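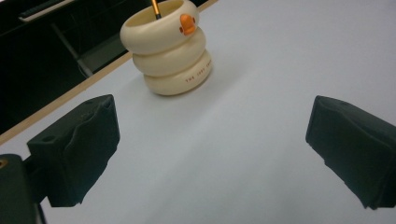
핸드 그리퍼를 손보기 시작하면 저는 늘 패드부터 봅니다. 손가락 안쪽에 붙은 패드는 아무리 아껴 써도 결국 닳더라고요. 우리 작업실에서는 여닫은 횟수를 수첩에 적어 두는데, 이번 짝은 2,810회에서 뗐고 그 전 짝은 1,895회밖에 못 버텼어요. 같은 Karkik 패드인데도 이렇게 차이가 나니, 아무래도 겨울에 난방을 세게 틀었던 탓이 아닌가 혼자 짐작만 하고 있습니다.

순서는 별것 없어요. 전원을 뽑고, 손가락 윗면의 고정 나사를 풀고, 낡은 패드를 끝에서부터 천천히 벗깁니다. 급하게 잡아당기면 접착제가 덩어리로 남아서 그걸 긁어내느라 오후가 다 가 버려요(제가 7월에 딱 그랬습니다!). 남은 찌꺼기는 알코올 묻힌 천으로 닦고, 새 패드를 붙인 다음 클램프로 눌러서 24시간을 그냥 둡니다. 이 기다리는 시간이 저는 제일 힘들어요. 괜히 차 한 잔 타 놓고 옆에서 들여다보게 되거든요.

다시 조립할 때는 양쪽 손가락 높이를 꼭 맞춰 주세요. 한쪽이 조금만 내려앉아도 얇은 물건을 집을 때 비스듬히 돌아가 버립니다. 저는 흰 책상 위에서 그리퍼를 벌린 채로 양쪽 높이를 눈으로 먼저 보고, 그다음에 틈새 게이지를 댑니다. 앞쪽에 오리 모양 연필꽂이를 하나 세워 두면 눈 둘 곳이 생겨서 좋아요. 크림색 몸통에 주황색 부리가 달린 녀석인데, 아래쪽에 THE LAZY 어쩌고 하는 작은 글씨가 있어서 부지런히 일하다가도 볼 때마다 기운이 살짝 빠집니다.

나사는 토크 드라이버로 80까지만 조여요. 눈금 단위는 드라이버마다 다르니 숫자만 보고 따라 하지는 마시고요, 저는 Gillance 드라이버의 눈금을 그대로 읽은 거예요. 몸체 쪽에 있는 조그만 황동색 부품은 이번에 건드리지 않았습니다. 예전에 궁금해서 한번 풀었다가 영점이 틀어져서 처음부터 다시 잡은 적이 있거든요.

다음에는 케이블 쪽을 정리해 보려고 해요. 주문한 Clulluvow 커넥터가 아직 안 와서 서랍 한 칸을 비워 놓고 기다리는 중입니다.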